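Section 4: Setting Your Deposit and Time Limits

Welcome back! If you've come straight from Section 3, your Hivero account is open, your identity has been checked and you're itching to get to the games. Before you do, we'd love ten minutes of your time to set up your limits. It's much easier to choose a sensible number with a cup of tea in your hand than in the middle of a losing streak, and everything you set now carries over to poker, bingo and the Clorau tables without any further fuss.

You will need: your account password, the mobile phone you registered with, and a fair idea of what you can comfortably spend on entertainment in a month. Rent, groceries and the power bill come out first, please.

4.1 Setting a deposit limit

1. Log in and tap your initials in the top corner. The account menu slides out from the right.

2. Choose My Limits, then Deposits. Players who joined under the old Durnard name will find this under Wallet until they accept the updated terms.

3. Pick a period: daily, weekly or monthly. You can set all three if you like, and the site will always apply whichever one you reach first.

4. Type in your amount in whole dollars. Leave out the dollar sign and any commas, so a yearly budget of 3,226 that you've been carrying in your head needs to be worked out as a monthly figure before you enter it. The form won't do that sum for you, I'm afraid.

5. Tap Save. We'll text a code to your mobile. Enter it within 30 minutes and the limit starts straight away.

Note: Lowering a limit is instant. Raising one involves a cooling-off period, and you'll be asked to confirm the increase a second time when that period ends. If you don't confirm, your old limit simply stays where it was.

Note: Bonus credit doesn't count towards your deposit limit, but any money you pay in to qualify for a bonus certainly does. If a promotion asks for a larger deposit than your limit allows, the offer will be greyed out on your promotions page. Please don't raise your limit just to chase it - there will be another one along soon enough.

4.2 Setting a session reminder

1. From My Limits, choose Time.

2. Slide the marker to the length of session you'd like. Margaux Guillot on our player care team suggests starting short and lengthening it later if you find it a nuisance.

3. Decide what happens when time is up. Remind Me shows a message with your wins and losses for the session. Log Me Out finishes the current hand or spin and then closes the game.

4. Tap Save. No code is needed for this one.

Caution: A reminder set to Remind Me can be dismissed with a single tap, and it's very easy to do that without reading it. If you know you're a quick tapper (plenty of us are), choose Log Me Out.

Caution: Closing your browser does not pause a live bet. Any wager placed before the session ends will stand. 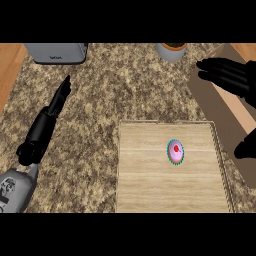
Kitchen counter with a speckled granite pattern.

4.3 Checking that everything has saved

Go back to My Limits and have a look at the summary panel. Each active limit has a green tick and shows how much you have left for the period. A grey clock means a change is waiting on its cooling-off period.

If you see message 131, your code has expired and you'll need to repeat step 5 of section 4.1. Message 316 means your bank declined the deposit, and that has nothing to do with your limits at all, so please ring your bank before you ring us.

4.4 Taking a longer break

Limits suit most people most of the time, but if you'd like to step away altogether, choose Take a Break from the same menu. You can pick anything from a day upwards. We'll stop all promotional emails and texts while you're away, and your balance stays available to withdraw. A break can't be cancelled early, even if you ask us very nicely.

If gambling has stopped being fun, or someone at home is worried, please do talk to a counselling service near you as well as setting a break here. Section 9 explains how to close your account for good.

Section last revised 18 February 2022. Next: Section 5, Adding a Payment Method.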